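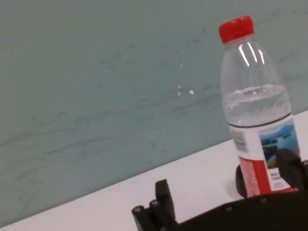
1 min read

Gutley cell: right finger reaches the bottle first

joreo_tech
Right finger makes contact early and the bottle gets pushed. Linkage screws retorqued at 91 cycles. No change.

stincombe4
Worn pivot. Replace both.

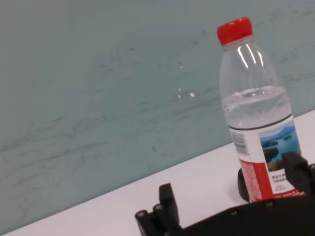 nholovko
Disagree on the pivot. Centering offset drifts on these, mine did after 3,193 cycles. Check it before ordering parts. With the right finger on the label and the left one still well clear, I'd shift the approach right and re-zero.

stincombe4
Offset hides wear – check play first.

joreo_tech
Will measure play, then re-zero and run 300.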